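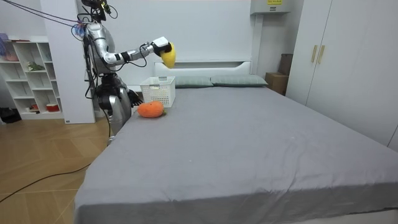
Fanura Student Robotics Society
Members' board > Coursework and projects > Bedroom tidying task

Posted by sivov_lead, 24th May
Members are asked to read the following before the assessed session. The task is to place plush produce from the bed into the white basket by means of the humanoid. Each team will submit a written log, signed by its safety observer. The present rules allow 305 seconds for a complete run. Comments on the draft scoring are invited in this thread and will be put to Mr Rodel Cruzado, who supervises the module.

Posted by k_espiritu
I should like to raise an objection to section 4. As drafted, an item scores only when it is released inside the basket. A team whose robot brings the toy correctly to the basket and then stops for a joint fault receives nothing for the grasp or for the carry. I propose that the three stages be marked separately.

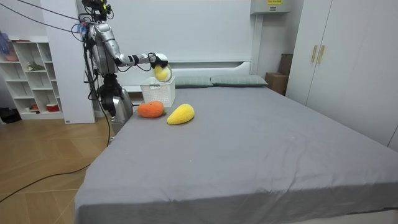 Reply 2: On partial marks
Posted by rutusby_team
Our team does not support the proposal. The purpose of the task is a tidy bed, and a toy held over the rim is still not put away. We logged 124 attempts in November under the old rules, and the single mark per item made the results simple to compare. If stages are to be marked, the observer will have to judge when a carry begins, and two observers will seldom agree.

Posted by k_espiritu
The point about observers is accepted. It could be met by defining the carry as beginning when no part of the toy touches the sheet. I would add that the grasp is the part of the work on which most students spend their time. The durian is nearly round, whereas the banana is long and curved and may be taken at several places along its length.

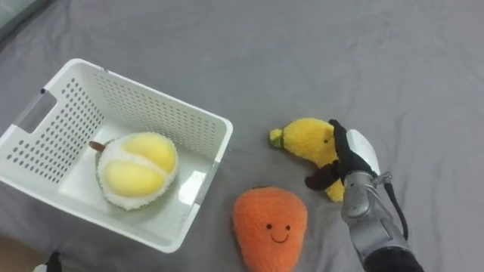 The marks ought to reflect that difference. A team that has written a sound grasp for a curved object has learned something the present form does not record.

Posted by m_second_year
May I ask whether the position of the basket is fixed? Our notes place it on the mattress by the pillows, on the side where the robot stands. The draft does not say so.

Posted by sivov_lead
It is fixed, and the wording will be corrected. The pillows remain at the head of the bed and are not to be used as a stop for the toys.

Posted by rutusby_team
We would also ask that every run begin with the basket empty. In one practice log, item 11 was entered twice, as the previous run had not been cleared.

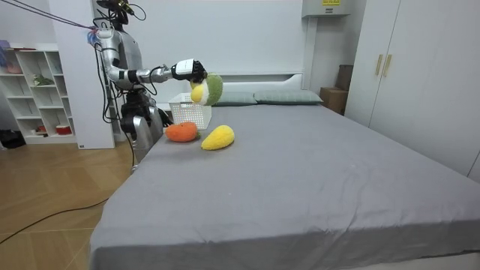 The starting places of the toys on the sheet should be noted on the same form, so that a repeat run can be set out alike.

Posted by sivov_lead
Both requests are reasonable and will be included. On partial marks, Mr Cruzado has replied that the grasp will be marked separately for this assessment only. The carry will not. Version 29 of the form will be placed in the shared folder.

Posted by k_espiritu
I thank Mr Cruzado for his reply, although I remain of the view that the carry should count. I shall raise the matter again when the rules are next reviewed.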